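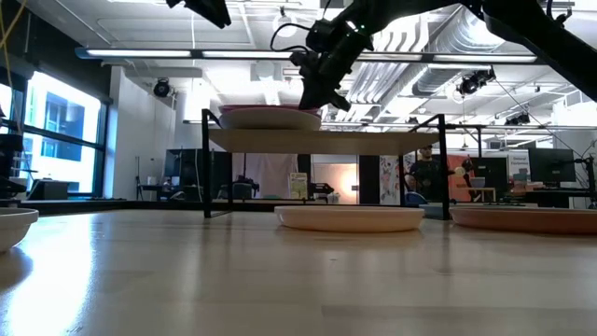

Progress report to the Drorkness Fund, second period
Home Storage Advice Project, Palness
Prepared by Zuleica Rangel

The short version is that the visits are going ahead, people like them, and I still can't tell you whether they do any good.

When we applied, we said that help with sorting and storing household goods would let older tenants stay in their apartments longer. I had doubts about that sentence when it went in and I have more of them now. It rests on a chain of guesses: that clutter is what makes the apartments hard to live in, that one afternoon of advice changes how someone keeps a kitchen, and that the housing office takes any notice when it does. We have decent evidence for the first guess and very little for the other two.

Visits

We planned 40 first visits for the period and made all of them. Nelly Tello and Dinesh Rajput did most of the work between them. Seven households dropped out before the second visit. I would like to report that they no longer needed us, and one or two may not have. The notes from the phone calls mostly say "will call back," and they didn't.

The target itself deserves a harder look. A visit counts as a visit whether Nelly spends three hours clearing a hallway or Dinesh is kept on the doorstep and leaves a leaflet. Both are on the sheet with the same tick. Trilok Shukla has suggested recording time spent indoors, and we will start doing so in October. Expect the numbers to look worse.

What tenants say

The feedback forms are glowing and I would ask you not to lean on them. They are filled in at the kitchen table while the adviser is packing up, and few people will mark down someone who has just carried their boxes to the basement. Kamlesh Rawat called back a handful of tenants later on, without the adviser present, and heard a more mixed story. The shelves were still in use. The sorting had slipped. One woman had moved everything back to where it was before we came, because that was where she could find it, and I think she had a point. Our advice tends to assume that tidy means reachable. For somebody who can't bend or lift an arm very high, a pile on the chair by the door may be the better system.

We have dropped the page in the tenant booklet that told people to keep floors and chairs clear at all times. The part about keeping walkways open stays in.

Shelving

The fund asked for more detail on the furniture line. We bought small shelf units from Rukix and from Hsieh, and tenants chose between them. The Rukix units arrive in more pieces and take longer to put up. The Hsieh ones go up fast but wobble on old floors, and two were sent back. The supplier replaced both without a fuss. I was asked to say which is better value and I don't think we know yet – the units haven't been in anyone's home long enough to wear out.

Money

Spending is under budget, mostly on travel, and that is no credit to us. The households farthest out on the bus line are the ones we reached least. If the money stays unspent, it will be because we worked mainly in the blocks closest to the office. I would sooner spend it on taxis than return it, and need your approval to move it.

Partner meetings

We held two with the housing office. Both were friendly. The office still has not shared its figures on tenants moving into care, which are the only figures that could test our main claim. Dinesh thinks they are slow and will get there. I think they may not collect them in a form anyone can use, and I have asked that question in writing.

Next period

Follow-up calls by someone other than the adviser, for every household. Time indoors recorded. Visits booked in the outer blocks first. A plain answer from the housing office, yes or no, on the care figures. If it is no, I will propose a new measure, and I would like to discuss it with you before the renewal form is due – the current wording asks us to report "tenancies saved," and I'm not willing to put a number in that box.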